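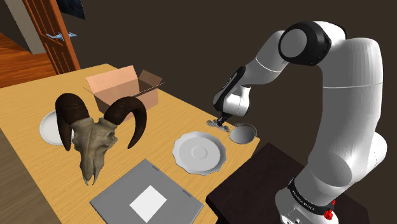

Billeo is opening its doors in June, and I'm so pleased to finally be able to put that in writing. We're a furniture repair and finishing workshop on the ground floor of the old Kütt building, and we've spent most of the winter getting it ready (mainly painting, a fair bit of arguing over shelves). If you want to know the sort of finish we'll be teaching, think of a light wooden table with a yellowish-tan top and a fine, straight grain you can still see properly. I love that look. So many tables come to us under four coats of dark varnish, and there's usually something much nicer underneath.

The courses run on Monday evenings from half past six. Each one lasts five weeks and costs £115, with wax, oil, sandpaper and tea all thrown in. You bring your own piece, as long as two people can carry it through the door! Chairs, bedside cabinets and small tables are ideal. If yours is bigger than that, ring us first and we'll see what we can do about the side entrance.

I'll be teaching the beginners myself. Mulugeta Tefera takes the second group, which covers loose joints, split tops and veneer. He trained as a joiner in Ermont and has been mending chairs for 20 years, and he's a good deal more patient than I am.

"People think they need a shed full of tools," says Mulugeta. "Most of my first class is done with a scraper and a cloth."

We ran a trial last autumn in a borrowed hall and 37 people put their names down, nearly twice what we had room for, so this time there are two groups and a waiting list. Anyone who missed out last year will get first pick of the places.

We're also stocking Zistska hard wax oil at the counter, in small tins, for people who'd just like to get on with it at home. The shop side is open whenever the workshop is, and you don't need to be on a course to come in and ask a question about a wobbly leg.

To book, or to come and have a look round before we open, ask for me, Aiguo Peng, at the Billeo workshop. Press are welcome at the first Monday session, but please wear old shoes.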